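# Desktop tower (inside the case)

A desktop tower is the upright box that holds the working parts of a home or office computer, and it's the sort of thing most of us own for years without once looking inside. I've been pulling them down and putting them back together since I was at school, so I'm writing this entry the way I'd explain it at my own bench, with apologies to anyone on the wiki who prefers their articles starchier!

## The case

The shell is usually steel with a bit of plastic on the front. One of the big side panels comes off, and that's how you get at everything. Some panels have thumbscrews at the back, some have a latch you pull, and a few of the older office ones have both (plus a padlock loop, for which somebody has always lost the key). Once the panel's off, lay the tower down on its other side so the board faces the ceiling. I resisted this for ages and worked with mine standing up, dropping screws into the power supply like a goose.

## The motherboard

Everything plugs into the motherboard. The processor sits in a socket with a metal frame over it, held down by a little lever, and the first time you work that lever it feels far too stiff. It's meant to. Memory goes in long thin slots close by, and each stick has a notch so it'll only go in one way around. Push evenly on both ends until the clips come up.

Expansion cards have slots of their own, with metal brackets lining up along the rear wall so the sockets poke out the back. A graphics card is generally the biggest thing plugged in there. Ghazal Jalali taught me to undo the bracket screw first and then look for the catch at the far end of the slot, and I've not snapped one since.

## Power supply

The power supply is the silver or black metal box with a fan in it and a fat label listing its outputs. You'll find 550 or 600 watts in plenty of ordinary home builds, and 800 or so once there's a hungry graphics card involved. Office towers get by on a good deal less. Don't open the supply itself, ever. It can hold a charge after it's unplugged and there's nothing in there you need.

The colours of the wires aren't random either. On a standard supply, yellow is 12 volts, red is 5, orange is 3.3 and black is ground. Some makers sleeve the lot in black these days, which looks smart and is no help at all when you've got a meter in your hand.

## Drives and latches

Drives live in a metal cage, often perforated to let the air through. The older ones are screwed in from both sides, but a lot of business machines use coloured plastic latches instead, and on many of them blue marks the bits you're allowed to squeeze or slide without a tool. I love those. Ehsan Tarar reckons they go brittle after a decade and he's probably right, but I've only broken 2.

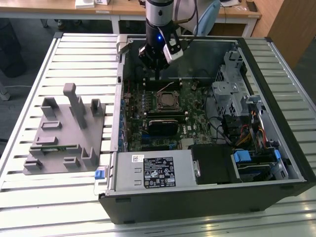 *Maham Marwat*

The Dell is a good one for learning your way around, with its green board, the graphics card sitting below the processor socket, and a pair of blue drive-release latches down in the corner. The cables under the drive cage come in red, yellow, orange and black, so you can have a go at matching them to the list in the power supply section.

## Cleaning

Switch off at the wall, pull the lead, then hold the power button in for a few seconds. I use a soft brush and short puffs of canned air, and I keep a finger on each fan so it doesn't spin up. Take photos of the cables before you unplug a single one, especially the tiny front-panel leads, which I still get wrong. Touch bare metal on the case now and then as you go.

## See also

- Memory slots and seating
- Drive cages
- Screws, common sizes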